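Grokero Reports Higher Third-Quarter Revenue, Sets Investor Call for January

Grokero, the payments and invoicing company for small manufacturers, today reported third-quarter revenue of $104 million, up from the same quarter a year ago. Subscription fees made up most of the increase.

The company ended the quarter with $426 million in cash and short-term investments. It has no debt due before next year's annual meeting.

"Customers kept paying their bills on time, and that shows in these numbers," said Kyrylo Dovhaniuk, chief financial officer. "We are leaving our full-year outlook where it was."

Grokero also said it has completed the purchase of Flallum, a lender that makes equipment loans to workshops and small plants. Flallum has around 3,000 borrowers and will keep its name. Terms were not disclosed.

The board approved a share buyback of up to $300 million — the first in the company's history. Purchases may be made on the open market or in private deals.

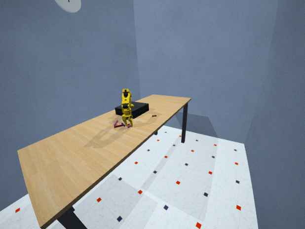

Investor Call

Management will discuss the results on a call in January at 8:30 a.m. Eastern. A replay will be posted on the investor relations page.

Contact

Kane Pirihi, Investor Relations, Grokero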